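3.2 Loss of hand items among seasonal workers

The second part of the survey was carried out in Brindville and Ultusow during August, when both depots employ the largest number of temporary workers. We received 367 completed forms from Brindville and 531 from Ultusow. The forms asked which personal items a worker had lost in the last season, where the loss was noticed, and whether the item was replaced at the worker's own cost. Forms without a depot name were left out of the analysis.

Gloves were the item named most often in both towns (Figure 4). Keys and caps followed, but with a clear distance. This agrees with the earlier study by Trajkovski and Lodhi, although their sample came only from permanent staff, who have a locker of their own.
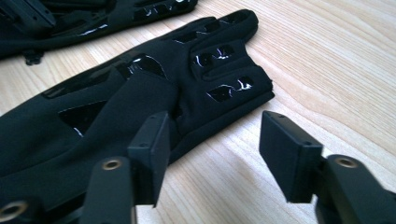 Figure 4. Work glove, black fabric with glossy patches.

The place of loss was more difficult to establish. Many respondents wrote "bus" or "on the way", and we could not decide if they meant the company bus or the public line. Kovačević suggested to treat both as one category, and we followed this advice. With the joined category, travel becomes the most common place of loss in Ultusow, while in Brindville it remains the changing room. The changing room in Brindville is shared by three shifts, and some 20 workers may use it in the same moment.

Replacement was paid by the worker in most cases. Only the Todorova depot, which we visited for comparison, keeps a box of spare items near the entrance - a worker can take one and sign for it. Interviews there were done by Seraina Kuster with 5 shift leaders. They were generally satisfied with the box, but two of them mentioned that single gloves stay in it for months, as a worker who has lost the left one has seldom use for another right one.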